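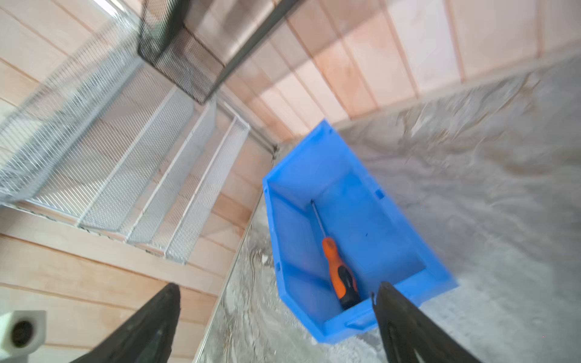
Screwdriver in a blue storage bin

Home Tech > Lamps & Dimmers > Desk

Atby Desk Lamp with Daylight Sensor

I've had an Atby on my own desk since last August, and it's the one I end up talking about whenever someone emails me asking what to buy. It's a clamp lamp with a little light sensor on top of the head. Cloud comes over, the lamp brightens. Sun comes back, it eases off again, slowly enough that I stopped noticing after the first day or so (the cat took longer!).

Color is a warm 3,000 K and it stays there. You can't change it, so if you like a cold blue light for detail work, get the Sala instead. Brightness goes from 200 lumens up to 3,000 with the sensor on, and there's a knob on the base if you'd rather do it yourself. I mostly use the knob at night - the sensor gets a bit keen after dark and wants everything bright.

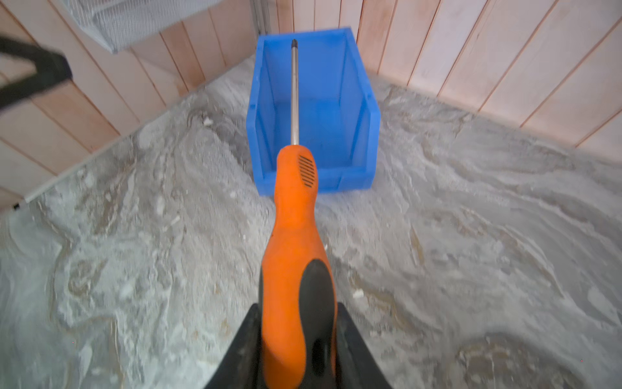
Orange screwdriver handle with black rubber grip

Putting it together takes four screws, all the same size, and they go into the clamp before you attach the arm. I did it the other way round the first time and had to start over. Snug is plenty. The arm should still swing when you push it with one hand.

The older version, the one from Endale with the round head, used a different plug, so please don't order the new power cord for it. I get that return every month and I feel bad every time. If you aren't sure which one you have, look under the base for the model name and write to me before you buy.
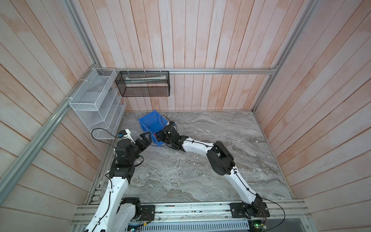
The cord is long enough to run down behind most desks and along the wall. I wish it came in black, but white is all they make. There's no app and no account to set up, and it goes back to its last setting after a power cut, which my old Vususer lamp never managed.

Deepika Kurup wrote in to ask about desks with a rounded edge. Yes, it holds fine on mine, just use the rubber pad that comes in the bag.

New stock comes in on 8th July. Shades and spare pads are here now.

Recently viewed
Sala Cool White Task Lamp
Vususer Plug-In Dimmer
Endale Replacement Cord (round head only)
Atby Spare Clamp Pads

Contact | Shipping & Returns | Back to top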